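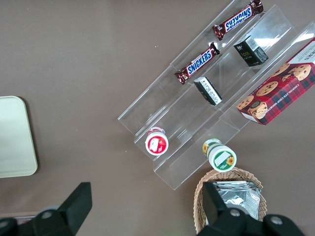

Cekico recherche un technicien ou une technicienne sécurité pour son atelier de mise en rayon robotisée de Nimcombe. Contrat de 10 mois, temps plein, prise de poste en juillet.

En mars, un bras a continué à serrer après la perte du signal d'effort. L'arrêt d'urgence a répondu avec 4 secondes de retard et un opérateur a eu deux doigts coincés, sans fracture. Les postes concernés tournent depuis à vitesse réduite.

Vos tâches :
- reprendre les journaux de panne, une centaine — 100 exactement à ce jour — et les classer par cause ;
- tester la chaîne d'arrêt sur chaque poste ;
- réécrire la consigne d'intervention avec notre bureau d'études, Nguyen-Tran.

Profil : bac+2 en automatisme ou maintenance, habilitation électrique à jour, français écrit correct. Travail debout, horaires 7 h – 15 h.

CV et quelques lignes de motivation à déposer à l'accueil ou sur la page emploi, référence 31.

À lire aussi
Allby : opérateur de nuit, site de Nimcombe
Cekico : alternance en maintenance
Nguyen-Tran : dessinateur mécanique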